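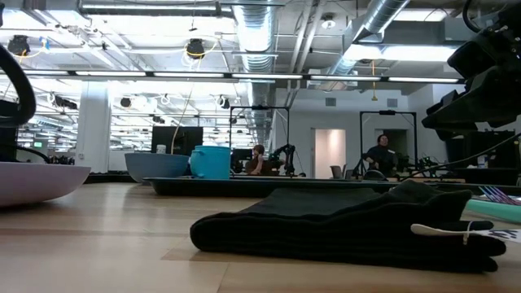
One of the tables in the long hall, with the folded black cloth in front and two more stations behind it.

Visit to the Griseo lab in Londovgate

In July I had the chance to visit the Griseo lab together with my colleague Birgit Schwerdtfeger. We both work in textile care, she on the side of sorting and I on the side of planning, and we wanted to see how far the research on cloth handling has come. I write this report for our working group, and also for the readers who asked me in the spring if such a visit is worth the train ride.

The lab is on the upper floor of a former printing house, 15 minutes by foot from the station. The sign at the street says still Ruppert, which is the old owner, so do not walk past it as we did. We rang at nine and were met by Elfriede Mühlbauer, who leads the group for learning from demonstration. She gave us coffee and a talk of half an hour, with very few slides, and then we went into the hall.

The hall is bright and has a white ceiling full of pipes and silver air ducts. Work tables stand in it with black arms on them, and over the stations there are black metal frames with a small device on the top bar. I had expected fences and a yellow line on the floor, as in our plant. In this hall people sit and stand close to the arms. Mrs. Mühlbauer explained that the arms in this project move slowly and are limited in force, and that everybody gets a safety lesson before the first shift. We got a short version of it too.

The method

The project has the name Hivley, and its question is simple to say. When a robot learns a task from people who show it, is it better to show the task always in the same clean way, or to show it in many different ways, also with mistakes and corrections?

Until last year the group recorded only clean demonstrations. An operator guided the arm, the cloth was picked up at the corner, folded and put down. If something went wrong, the recording was thrown away. The robot learned this well, but when it lost the corner, it did not know what to do and often continued to fold the air. Birgit laughed very much at this, because she has seen it with new employees.

Now they keep the recordings with mistakes, under the condition that the operator repairs the mistake in the same recording. They call these parts "recoveries". The group has made 3,000 demonstrations for the folding task, and in 210 of them there is a recovery which was marked by hand. The marking is the slow part. One person looks at the recording and sets a point where the trouble begins and a second point where it is over.

The tables are also prepared differently now. Before, the cloth lay alone on the table. In the new recordings there are kitchen things near it, for example bowls, a tray, a plate with a fork, and they change places between the recordings. A cloth tag is left on as well. I asked if the tag is a problem, because in our work tags get caught everywhere. Mrs. Mühlbauer said that the first version of the model took the tag for a corner and tried to lift the cloth with it. With the mixed tables this has become rare, but she would not promise that it is gone.

The result

In the test that she showed us on paper, the robot gets a cloth in a position it has not seen before. The model from clean recordings finished the fold in 79 percent of the trials. The model with recoveries and mixed tables came to 90 percent. The number of trials was the same for both. It surprised me that the second model is not faster. It is even a little slower, as it opens the gripper and tries again where the old one went on.

Birgit asked about thick material such as terry cloth, and about wet pieces. Neither is in the data. The group has used thin and medium fabrics only, and dark cloth is still harder than light cloth, since the layers of a fold are difficult to separate in the camera image. For our own sorting line this is an important limit, and I noted it with two lines under it.

Practical remarks

Visits are possible for groups of up to six persons, mornings only. You have to write in advance and say what you work on. Taking notes is allowed in the hall, but bags must stay in the front room. There is no canteen, we ate soup in the bakery at the corner and it was good. The talk is given in English or German, as you prefer.

Mrs. Mühlbauer will send us the written version of the test when it is ready, with the table of fabrics. Birgit wants to offer them a box of our worn napkins for the next recordings, and I have to ask in our house who can sign for this.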